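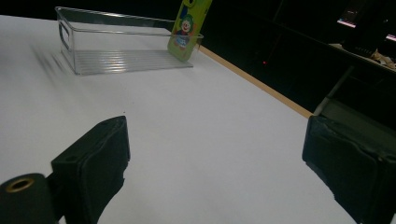
March, notebook, sorting bench

Back on the accessories sort today. Stela Pîrvu dropped off the second box from Mellano before lunch and wants everything bagged and in the stock list by the time she's back from Pusta, so no pressure! List stands at 2,783 lines now, 110 of them mine from this morning, and I've got the typing wrist to prove it.

Moved onto the white table. The old bench is too dark, and I kept losing the little SIM pins on it. Ozan Çetinkaya says we should tape a grid on the top so things get put back in the same spot every time - I'm not against it but I'd like to try a week without tape first (last time it left gum everywhere and I was the one scraping).

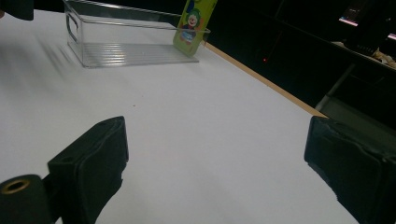

Bins next. I've gone over to the clear ones for anything small or flat, and I'm a convert. The low walls mean I can reach in without tipping the thing over, and the handle hole at the end is handy for dragging it toward me. Tall flat stuff is still a pain, though. The lime-green piece with the clown on it stands leaning at the right end of the bin, way taller than the wall, and I can't see a whole row of those staying upright. Might try the deeper bins from the Ramia order, if they ever show up.

Item 183 is still down twice, once as Obi and once with no name. Ask Stela which one she wants kept. Also need more small bags, we're on the last pack.

Table wants a wipe before the next lot.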